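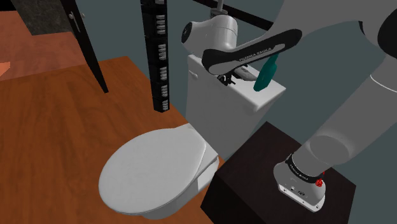

Clukia Forum > Teaching by Hand > Simulated home tasks
Topic: Teleop demos on a toilet tank lid, how slow is too slow?

tankwatcher
Posted 06/09/2018
Hello all, long-time reader and finally a poster! I've been recording remote-control demos in the simulated bathroom for the Calvo set, with the Franka arm on its pedestal next to the toilet, and I'm on my second week of it. The job sounds like nothing at all: work around the things on the tank lid without knocking anything into the wall or onto the floor. My trouble is speed. I drive it with a Zimeo hand controller, and a good run takes me up to 90 seconds, most of it spent creeping the last little bit. I have 228 runs saved and I'm starting to wonder if I've taught the poor thing to dawdle. For the last stretch I switch to the close view with the fingers along the bottom – it's wonderful for lining up on a handle, and terrible for knowing how high you are over the lid.

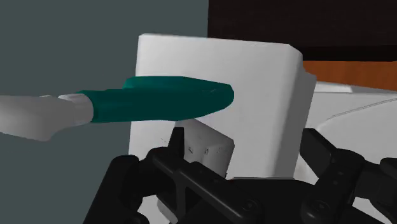 mossyoak
Welcome! I would not worry one bit about slow. Slow demos can be sped up afterward, and jerky ones stay jerky forever. What I'd look for is pauses. If you stop dead over the lid while you make up your mind, the policy learns to stop dead too, and then it sits there all afternoon. Trim those out before you train and keep the creeping.

geluvik_fan
I'm going to disagree with mossyoak, kindly I hope. We tried speeding up slow runs in Geluvik and the finger closing came out all wrong, because the arm was going faster and the grip timing hadn't been touched. I'd throw out the slowest 60 and record them again when you're fresh. It's a dull evening's work, but you'll be a better driver by now anyway.

mossyoak
Well, that's fair about the grip. I only stretch the reaching part and leave the closing alone, and I should have said so!

tankwatcher
Thank you both, this is so helpful. I think I'll do a bit of each – trim the pauses first, then redo the worst ones. I also went back to the wide view for the first half of each run, which I'd been skipping out of habit, and it makes a big difference to how I come in. 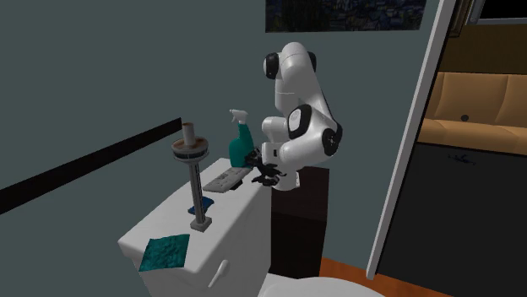
With the wide view I can pick my side early and come down in one smooth motion, and then switch to the close one for the fingers. My last 20 runs were all done that way and my hands are a lot less tired, too.

geluvik_fan
Keep those 20 in a separate folder if you can. I'd train on them alone once, just to see, before you mix them in with the old ones.

mossyoak
Seconded, and please come back and tell us how it goes. I still say keep the slow ones.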